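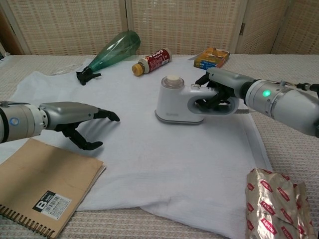
I gave up on the ironing board in August. It had lived behind the bathroom door for six years, falling on people, and one morning it fell on me while I was brushing my teeth and I decided we had both had enough. It went to the tip that afternoon. I felt wonderful until I remembered that I still owned shirts.

So now there's a towel on the table. That's the whole system. You spread a towel, you put the handheld steamer on it, you fetch the spray bottle, and you tell yourself this is how people in small flats have always lived. My brother-in-law Joris Koster, who irons his jeans, came round and looked at it the way you'd look at a child's drawing of a horse.

"Where do the sleeves go?" he said.

The sleeves go wherever they like, Joris.

I did try to buy the steamer sensibly. I read reviews for most of an evening, which is a thing I have started doing in middle age where other men take up cycling. There was a Pellix that everybody loved apart from the people whose Pellix had spat brown water on a wedding dress. There was one called the Moura, which looked like a hip flask and had 652 reviews, nearly all of them about the delivery driver. In the end I bought the white one with the loop handle from a shop, with a man in it, who said it was fine. It is fine. I'd like to shake his hand.

What I hadn't grasped is that steaming and ironing are different jobs. An iron flattens a shirt. A steamer has a quiet word with it. If the shirt is linen, the shirt listens politely and carries on as before. Wool jumpers do very well, and so do curtains if you can face the ladder. The collar of a cotton work shirt wants pressing against something, hence the towel, folded double if you have the patience and the towel. I use the flat of the steamer and lean on it. This may not be in the instructions. The instructions came in eleven languages and I stopped at the first, which told me not to steam clothes while wearing them. I'd already done that once, and they're right.

The spray bottle is for creases that have been in a suitcase. Plain water, a bit of a mist, leave it while you make tea. My mother kept one next to her iron and also used it on the cat, so I can't pick one up without feeling I'm about to tell somebody off. Ours is green and gets borrowed for the houseplants, and it never comes back to where I left it. It is usually lying on its side, sulking.

Then there's the matter of everything else on the table. I have a theory that a towel attracts objects. Put a bare table in front of people and they'll walk past it, but lay a towel down and within the hour it has a small bottle on it, and a plastic bag, and a little cardboard box nobody will admit to, and a notebook. I clear it all off and steam two shirts. I turn round to hang them up and it has started again.

I've taken to writing things down in a notebook, mind you, so I'm part of the problem. Mostly it's which shirts are worth the bother. The blue one from Urora takes four minutes and looks as if I have a proper job. The checked one takes ten and looks as if I slept in it, though more neatly. There is a grey one I've simply crossed out.

Arnout Van Loon from work tells me he sends his out. There's a place near the station called Porkley, which I'd always assumed was a butcher's, and they'll do a week of shirts and give them back on hangers. He told me what it costs and I laughed, and then I went home and spent most of an evening on three collars and a cuff, and stopped laughing. I haven't gone in. I did slow down outside the window.

For anyone thinking of going the same way, the towel wants to be a thick one, and white is sensible, as I once used a new red one and own a pink shirt as a result. Don't do it on a table you inherited. Fill the tank before you start and not halfway down a trouser leg, when you'll have one hand in the waistband and nowhere to put the other. And let the thing cool before you shove it in the cupboard with the carrier bags.

Joris has offered me his old ironing board. He says it's a good one, very stable. I've told him I'll think about it, and I've measured behind the bathroom door, just so I can say that I did.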